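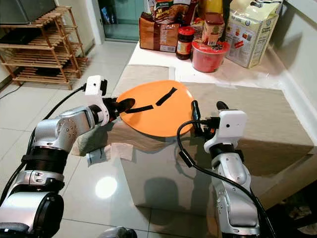
Notebook, June. Equipment planning for the second half

Starting a fresh page for this because the notes were spread over four places. Budget left on the line is 3,000. Out of that has to come finger pads, cables, table coverings, props, and whatever we decide about a spare gripper.

Plates. Still using the orange ones for most of the two-arm runs. They show up well against tan and beige coverings and the color is even all over, so I want to stay with the same kind. Hallero sells them by the set. Ask if they do the same shape in a second color, matte only. Do not order glossy.

Coverings. Cloth against paper, no decision yet. Paper is cheap and can be thrown out, but it needs tape at the corners. Cloth drapes better over the low table and can be washed. For now I'm putting both in the budget as one line and we can split it later.

Cables. The loop near the gripper end on the right arm sticks out farther than I'd like. Want clips or a sleeve on both arms. Small money, should have gone on the last order. 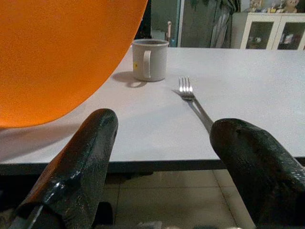
Finger pads

These are the part I keep getting wrong in the budget. I put them down as a one-time cost last year and they are not. From now on they go in as a consumable, 3 sets on the shelf at all times. Ellico has the textured black ones and will hold a price through the end of the quarter. Duman is cheaper per set but wants a larger minimum order, and I don't know how long the rubber keeps in a drawer. Asked both for a sample. Ellico answered, Duman hasn't.

Tableware for the props box: mugs with a loop handle, plain steel forks, no patterns. Any kitchen shop will do. Keep receipts.

Spare gripper

Londent quoted 1,427 for one complete unit with housing, fingers and cable. That is nearly half of what's left. Arguments for: if one side goes down we lose every two-arm task until the repair comes back. Arguments against: we'd still have single-arm work to fill the time, and the quote doesn't include shipping. I also asked about buying the finger assembly alone and they said yes, but have not priced it.

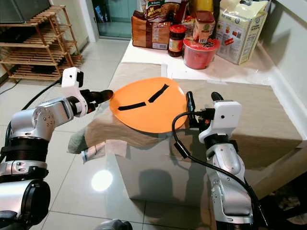 Leaning toward the full unit. A finger assembly alone doesn't help if the fault is in the housing, and we can't swap a housing ourselves without recalibrating, so the saving is smaller than it looks on paper.

If the spare goes through, I'd cap everything else at 900 and leave the remainder for shipping and repairs. Pads and cable clips come first under the cap, then coverings, then plates. A second low table can wait.

To do:
Get shipping cost from Londent in writing
Chase Duman for the pad sample
Measure the low table again before pricing cloth
Move pads to the consumables sheet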